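The arm at the Vass test hall stopped halfway through a cloth-folding run in April, and the log gave no reason. It had finished 117 cycles. On the next one the gripper closed, the joint torque rose, and the controller held position with the fingers shut.

Narayanan Hegde, who maintains the cells, first suspected the gripper. He swapped it and the stop came back after 358 cycles. A second swap changed nothing.
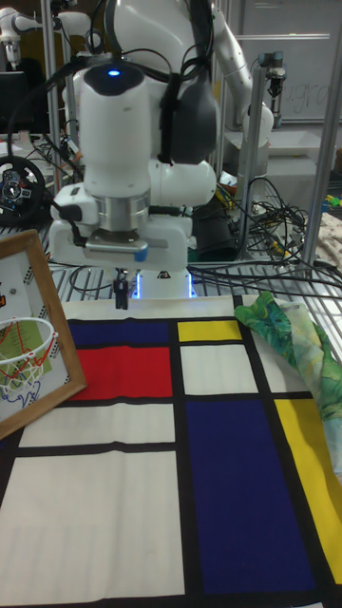
The gripper over the patterned mat at Vass, with the base of the arm behind it.

The fault was in the cable run. A signal line had been tied too tightly near the wrist, and at full rotation it lost contact for up to 600 milliseconds. The Fakov controller read the gap as a lost grip signal and held, as it is set to do. The Brumemow logging software sampled too slowly to record it.

Rosalía Alcaraz, the site's safety lead, is more concerned by the restart. Clearing the hold released the fingers without a prompt, with an operator's hand allowed inside the cell. Release now needs 2 separate confirmations. The cable ties are checked at every shift change.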